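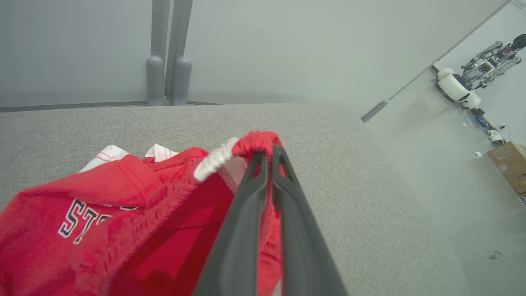
Notebook, 01/01/2026: sound for episode 5, Tuturwood

New year, new page, and the forest episode is finally starting to sound like a forest! I had the grading suite corridor all to myself this morning, so I got through a lot more than planned.

Dialogue first. The ferry argument was the bit I'd been dreading (engine rumble all over the wide shots), but the clip mics are far cleaner than the boom. I've rebuilt the whole argument from them and kept the boom only for the last line, where the echo off the hull is lovely. 35 lines still marked for re-recording across the episode. My guess is we can rescue half of those with alternate takes, so please don't book the cast before I've been through the July rushes again.

Cue 2162, the owl. It's in the wrong folder, it's labelled as rain, and it is the best owl we have. Renamed and moved. If your session throws up a missing file, that'll be why.

Then the fun part, footsteps. Grusilska is supposed to be a village on frozen ground, and gravel was giving us a seaside car park. Tried cornflour in a leather pouch, which is the old trick and still great for close steps, then crushed rock salt on a paving slab for anything further off. Mixed low together they're gorgeous, really crunchy with a bit of squeak on top.
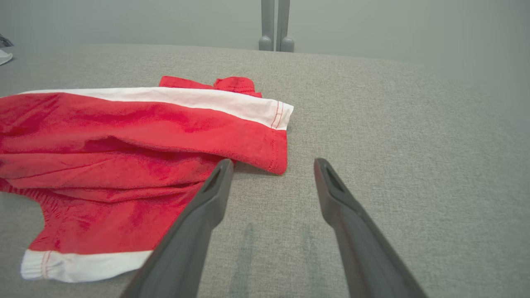 Didn't work at all for running, though. The pouch can't keep up and it all goes to mush past walking pace, so the chase is salt only for now. I want to try it again with a bigger tray and softer shoes.

Music: the new Nonine theme came in and I played it four times in a row. The cello version sits beautifully under the attic reveal if we start it 30 frames later than the temp track, just after she shuts the door. Any earlier and it gives the game away.

Still open:
Barbier's phone calls, need a worse-sounding phone
Wind bed for the ridge, current loop has an obvious click in it
End credits, short or long version of the theme?
Back up the footstep takes before anyone wipes the recorder

Picking up tomorrow from the second ad break.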